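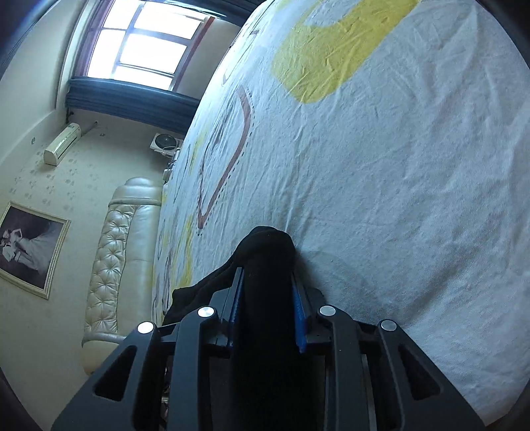
April, home tasks, socks on the bed

Went over the collection rules with Leif Vik before starting. He had marked up the Noltier sheet, and these are the points we agreed to keep.

Check the grip pads before each session. If a pad has slid or is peeling, stop and reseat it. Don't press it back with a thumb and carry on.

Close on the sock, hold still for 2 seconds, then lift. Kelechi was lifting while the jaws were still closing, and those takes are hard to label.

A drop is a drop. Leave it in the log and mark it – no trimming the start or end to make it look clean.

Patterned sheets are fine. Write the bedding down in the session notes, black sock on a print especially, and don't swap sheets halfway through a set.

Break after every 200 takes, 6 minutes at least. Wrist gets sloppy before you notice.

Household pictures on walls: still no agreed rule. Vanderleia Batista wants written consent from the home to cover them by name. I agree – asked her to draft the line for the form.

To do: reprint the sheet, check screws on the spare gripper.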